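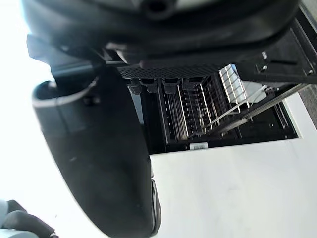

I have lived with a dishwasher for most of my adult life and until this spring I could not have told you a single thing about the inside of one. You put plates in, you shut the door, you go and watch telly. Then ours started leaving a gritty film on the glasses and I decided, in a fit of thrift, that I was going to understand it. So I got down on the kitchen floor on a Friday evening and had a proper look. It's a funny, dark place if you stick your head in at an angle. The ones with a black interior swallow the light completely, and the thin metal rods of the rack are more or less all you can make out until you fetch a torch. I fetched a torch. I found a teaspoon I'd blamed my sister for.

The film was limescale, of course, and I live in a part of the country where the kettle furs up if you look at it. But the scale was only half of it. The other half was me, and the way I load. I am a crammer. I come from a family of crammers! My mother could get a Sunday roast for nine into a slimline and still find a gap for the gravy boat, and I had always thought of this as a skill to be proud of. Everything came out warm and slightly porridgey and we just wiped it on a tea towel.

So, a new regime. Plates facing the middle, where the spray comes from, with a slot left empty if they're the deep sort. Bowls tilted, never nested. Mugs on the top rack and leaning a bit, so the water runs off the little moat on the bottom (you know the one, it goes down your sleeve when you unload). Big spoons lying flat. Anything light and plastic gets wedged between heavier things, or it flips over and sulks there full of grey water.

I started writing down how each load came out, which my household found very entertaining. I kept it up for 110 loads, on the back of an old calendar, with ticks and crosses and the odd rude word. The first 25 were a disaster. I'd gone too far the other way and was running it practically empty, with the mugs spaced out like guests at a wedding who don't get on. After that it settled down, and the crosses got fewer, and by July I was mostly ticking.

The filter deserves a paragraph to itself. Please go and clean your filter. Ours twists out from the floor of the machine, and I'm not going to describe what was underneath because some of you read this over breakfast. Twenty minutes in hot soapy water and a going-over with an old toothbrush did it. I do it every other Sunday now, with the radio on, and I'd be lying if I said I didn't quite enjoy it.

Then there's the unloading, a whole separate job and the one people actually row about. In our house the rule used to be that whoever wanted a clean mug first had to empty the lot, so we all drank out of the same chipped one for days. What has helped is doing the bottom rack before the top. If you start at the top you tip all those mug puddles on to your dry plates, and I have done that for

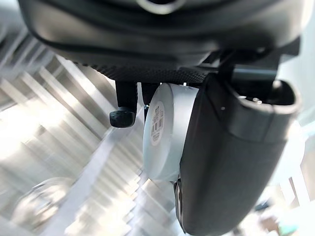

more years than I care to add up. Bottom first, then top, cutlery last with a cup of tea on the go. I also moved the everyday plates to the cupboard nearest the machine, and that one change has done more for peace in our kitchen than any amount of nagging. The serving dishes went up high where they belong. We use them at Christmas and for the dog's birthday.

I did go shopping, I'll admit. I had a long flirtation with the Jostness catalogue, which has a whole section of racks and inserts and little clip-on arms for wine glasses, and I got as far as putting £1,102 worth of brand-new machine in a basket online before I came to my senses and shut the laptop. What I bought in the end was a bag of salt, a bottle of rinse aid and a drying mat from Flurnora, the hardware shop at the end of our road. The mat is lovely. The rinse aid I was sceptical about, but the glasses do come out clearer, and I've stopped holding them up to the window before visitors arrive.

A few things still go in the sink. Wooden spoons, the good knife, my one decent frying pan, and a blue jug from the market in Plolbridge that I'm fairly sure would lose its glaze. I don't mind. There's something to be said for ten minutes at the sink when the evenings are light and next door's blackbird is going.

The teaspoon has gone back in the drawer. I haven't told my sister.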